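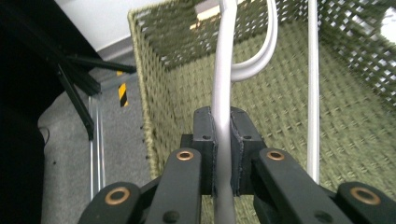

White cable, with a second length looped beside it.

Section 4. Sorting and Storing Cables at the Table

This section covers the loose cables kept with the Trosturer work table. It applies to charging leads, extension leads and any other cable thin enough to bend by hand. Cables fixed to the wall or to the table itself are covered in Section 6.

Before you start

Unplug both ends of every cable you plan to put away. Switch off the wall outlet first if it has a switch. Clear a space on the tabletop as wide as your forearm is long. You will need a dry cloth, soft ties and a basket.

CAUTION: Do not coil a cable that is still connected to power. A coiled cable under load can overheat.

Straightening the cable

1. Hold the cable by the plug and let the rest hang down. Wait until it stops turning.

2. Run the dry cloth from the plug to the other end. Go slowly and feel for nicks, flat spots or sticky patches.

3. If two lengths have crossed, lift the loop off by hand. Do not pull on the free end. Pulling turns a loose loop into a knot.

4. Bend any kinked part gently the opposite way and hold it for a few seconds. A slight bend is fine. A sharp crease that comes back every time means the cable should be replaced.

NOTE: White cables show dirt sooner than dark ones. Wipe marks off with a barely damp cloth, then dry the cable before coiling it.

Coiling

5. Make the first loop as wide as your hand. Lay each new loop on top of the last one, giving the cable a small twist between finger and thumb so it lies flat.

6. Stop when a hand's length is left over. Fasten the coil with one soft tie. Do not use wire ties or rubber bands. Wire can cut the jacket, and rubber sticks to it in warm rooms.

7. Tuck the plug inside the coil with the pins facing in.

CAUTION: Never wrap a cable around its own adapter. The strain falls on the point where the cable leaves the housing, and this is where most of them fail.

Placing the basket

Stand the basket at a corner of the tabletop, well back from where you work. A woven basket with handle openings is the best choice, as air can pass through it and you can move it without tipping it.

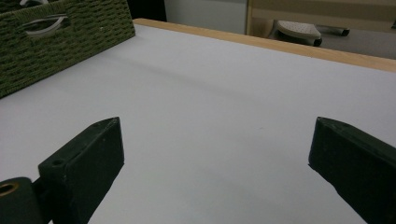 Put the heaviest coils in first and the thin charging leads on top. Adapters go down one side. Do not fill the basket past the lower edge of the handle openings, or your fingers will catch on the cables when you lift it.

8. Wipe the tabletop after the basket is filled. Grit left on a white surface leaves fine scratches when the basket is pushed across it. Lift the basket to move it.

NOTE: Go through the basket every December and take out cables that no longer fit anything you own. Replacement soft ties are listed under part number 2593.

Comments (3)

Shazia Mengal
Step 5 took me a few tries, but the coils do stay flat now. Can I use the paper ties that come with new cables?

Nataša Dimitriou
Some of those have wire inside, so check first. I cut up an old strip of hook-and-loop tape and it works fine.

Shazia Mengal
Thanks, I have some of that in a drawer.

Related pages

Heritz wall rail: fitting and removal
Bastos baskets: cleaning and drying
Fimano cable labels: printing and sticking
Trosturer work table: care of the white top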